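Second Photographer and Editing Assistant, Wedding Team
Lerberg Photo, part-time with a view to full-time

Lerberg Photo is looking for a second photographer who can also take on part of our editing. We photograph weddings, courthouse ceremonies and small receptions, mostly within a two-hour drive of our studio. Last year we covered 157 weddings with three lead photographers. Bookings for the coming season are ahead of that, and we need another pair of hands before August.

About the job

You will work next to a lead photographer on the day and spend the rest of your hours in the studio. On a full wedding you usually start with the groom's side while the lead is with the bride, or with whichever half of the couple is getting ready farther away. During the ceremony you cover the back of the room and the guests. At family portraits you line people up, read names off the list and shoot a second angle when there is space for one. After dinner you cover the dance floor until the contract hours run out.

A full wedding is 8 hours on site. Courthouse ceremonies are much shorter and are often done by one photographer, so after your first few months you may be sent to those alone.

Studio work is culling, color correction and album layout. A typical full wedding ends with 596 finished pictures in the gallery, give or take a slow reception or a large family. We edit in a clean, natural style with true skin tones. We do not use heavy presets, and we do not remove people or change body shapes unless the couple asks in writing.

Albums are laid out in the Jemau template set. You do not need to know it already. We will train you on it during your first two weeks. Galleries and contracts are kept in Oladico, and you will be expected to log your hours and mileage there on the same day you work them.

What we need from you

At least two seasons of paid wedding work, as a lead or a second.
Your own full-frame camera with two card slots, plus a backup body.
Lenses covering wide to short telephoto. A fast prime is useful in dark churches.
Two flashes and the ability to use them off camera.
Working knowledge of a standard raw editor.
A driver's license and a reliable car.
Free weekends from spring through late fall, apart from dates agreed ahead of time.
The strength to carry a gear bag and two light stands up a flight of stairs.

It would help if you have photographed ceremonies from more than one tradition. We work often with the planners at Vishwakarma, whose weddings can run over two or three days with several outfit changes and a morning procession. These jobs start early and the schedule moves a lot. If you have done this kind of work, say so in your application and include a few pictures from it.

Pay and hours

Second shooting on a full wedding pays $800 for the day. Courthouse sessions and studio hours are paid at an hourly rate that we will discuss at the interview – it depends on how fast and how consistently you edit. Mileage is paid beyond the first thirty miles. Meals are written into our contracts with couples, and you sit down to eat when the guests do.

From November to March there is less shooting and more album work. Expect two or three studio days a week in those months.

The pictures you take for us belong to the studio, but you may use them in your own portfolio once the couple has received their gallery. Please do not post anything before then. Second photographers do not hand out their own business cards at our weddings.

How to apply

Send us the following by email, with "Second Photographer" in the subject line:

A short letter telling us where you live and when you could start.
Links to two complete wedding galleries, from getting ready to the last dance. Please don't send a highlights page.
A list of your gear.
Two references from photographers or planners you have worked with.

We answer every application within three weeks. If your galleries look like a good fit, we will ask you to come in for a one-hour interview and a paid editing test on a set of raw files from our archive. The last step is a paid trial wedding with one of our leads.

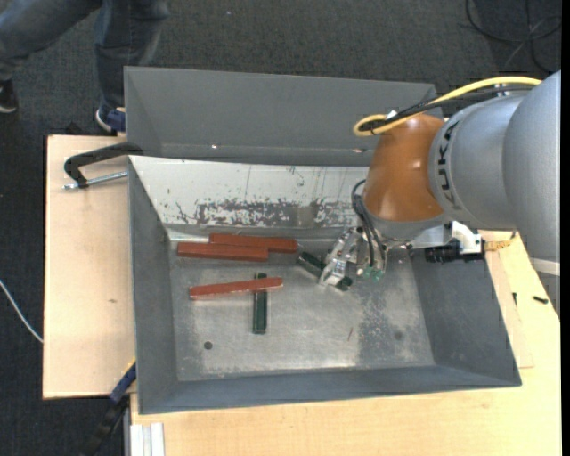
Reddish-brown and dark green blocks in a gray metal bin.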